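Does a Plastic Bag Really Last a Thousand Years?

A closer look at something you have seen so often you may have stopped looking

Somebody has probably told you that a plastic bag lasts for a thousand years. Maybe it was on a poster at school. Maybe your aunt said it while she was unloading the groceries.

It's a big claim. Before you repeat it, try asking one small question: who waited a thousand years to check?

Plastic bags like the ones at the store haven't been around anywhere near that long. Your great-grandparents may have grown up without them. So a person who says "a thousand years" is making a guess. Some guesses are careful and some are just catchy. This page looks at a few things people say about plastic bags and asks which ones hold up.

What is the bag made of?

Most thin grocery and trash bags are made of a plastic called polyethylene. (Say it like this: polly-ETH-uh-leen.) It usually starts out as oil or natural gas. Factories turn part of that into tiny pellets that look a bit like rice. The pellets are melted, and the melted plastic is blown up into a long, thin tube, something like a balloon with no end. When the tube cools, it is pressed flat, sealed, and cut.

If you could zoom in far enough, you would find that polyethylene is made of very long chains of carbon and hydrogen. Picture a bowl of cooked spaghetti. Pull on the pile and the noodles slide past each other and line up, and the pile doesn't fall apart right away. A plastic bag can stretch for a similar reason.

"Clear" isn't the same as "see-through"

People mix up these words all the time, and some packages do too.

If something is transparent, you can see sharply through it, like a clean window. If something is translucent, light gets through but what is behind it looks cloudy. If something is opaque, the light is stopped. A cookie sheet is opaque.

So where does a thin white bag belong? Many of them are translucent. White color is often mixed into the plastic, and it scatters the light and sends it off in all directions. Now fold that bag over. Each new layer scatters the light again, so a thick bunch of bag looks whiter than a single sheet. The plastic hasn't changed color. There is just more of it in the way.

Don't take my word for it. Hold one layer in front of a printed page and try to read. Then try two layers. Keep adding layers until you give up.
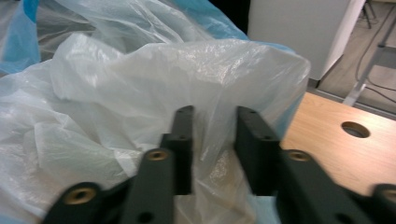

Thin white plastic, full of creases. The shiny spots are where light catches the folds.

Why does it look so wrinkly?

A sheet this thin bends very easily. Squeeze it and it has to go somewhere, so it buckles into ridges and points. Some of those creases stay after you let go, because the plastic got bent too sharply to spring all the way back.

The bright spots on a crumpled bag are another thing worth doubting. They look like they belong to the bag, as if somebody had painted them on. Walk around the bag and watch them. They move! Each shiny spot is a place where the plastic happens to be tilted just right to bounce light into your eye. Your friend standing across the table sees a different set.

Why is it so noisy?

You may have heard that bags crackle because the plastic is breaking. I didn't believe that one, and you shouldn't either. A bag can crackle all day long without getting a single hole.

The noise comes from the creases. When you squeeze the bag, small patches of it bend one way, get stuck, and then snap suddenly into a new shape. Each snap gives the air a little shove, and your ear hears a click. Lots of clicks very close together make a crackle. If you crumple the bag slowly, in a quiet room, you can sometimes hear the clicks one by one.

That is also why opening a bag of candy slowly in the movie theater doesn't help as much as you hope. The clicks get spread out, but each one can be as loud as before.

Back to the thousand years

Now for the big one. What do we know?

We know that polyethylene doesn't rot the way an apple core does. The tiny living things that eat apple cores mostly can't do much with those long chains. We also know that sunlight can make the plastic brittle, and brittle plastic cracks into smaller and smaller bits. Very small bits are called microplastics. They are still plastic, and scientists have found them in oceans, in rivers, and in soil.

What we don't know is exactly how long the whole thing takes. A bag lying in the sun and a bag buried deep in a landfill are in very different places. Scientists can test plastic in a lab for a few months or years and then work out a guess from there. That is a fair way to do it, as long as everyone remembers that it is a guess. "A very long time, and we aren't sure how long" would be a better poster. It might be a less exciting one.

What about bags that say "green"?

Be picky here. These words sound alike and mean different things:

Compostable: it should break down into compost, but often only in a special hot composting plant. Your backyard heap may not be warm enough.

Biodegradable: living things can break it down. Ask how long that takes and where it has to be. If the package doesn't tell you, the word isn't telling you much.

Recyclable: it can be recycled somewhere. That doesn't mean it can be recycled on your street. Many towns don't want thin bags in the curbside bin, where they can wrap around the sorting machines. Some stores collect them instead.

And is a paper or cotton bag always better? Not automatically. Making those takes water, energy, and land. A cotton bag that gets used over and over can be a good choice. A cotton bag that hangs on a hook forever hasn't done much of anything. How many times you use a bag matters a lot, whatever it is made of.

Try it: the stretch test

You will need an old, clean plastic bag, scissors, and a grown-up nearby.

1. Cut a strip from the top of the bag to the bottom.
2. Cut another strip the same size going from side to side.
3. Pull each one slowly and feel what happens.

Does one stretch farther? Does one tear sooner? Often they are different, and it goes back to how the bag was blown and pulled at the factory. But your bag may not act that way. Write down what you got, even if it doesn't match what you read here. Then try a different kind of bag.

One rule is not up for debate: plastic bags never go over anyone's head or face, and they stay away from babies and pets. When you are done, put all the scraps away.

Words to know

Polyethylene: the plastic in most thin bags.
Translucent: lets light through, but not a sharp view.
Brittle: likely to crack when bent.
Microplastics: very small pieces of plastic.

Written by Hòa Lã. Checked by Khải Tôn. Last updated 09/12/2024.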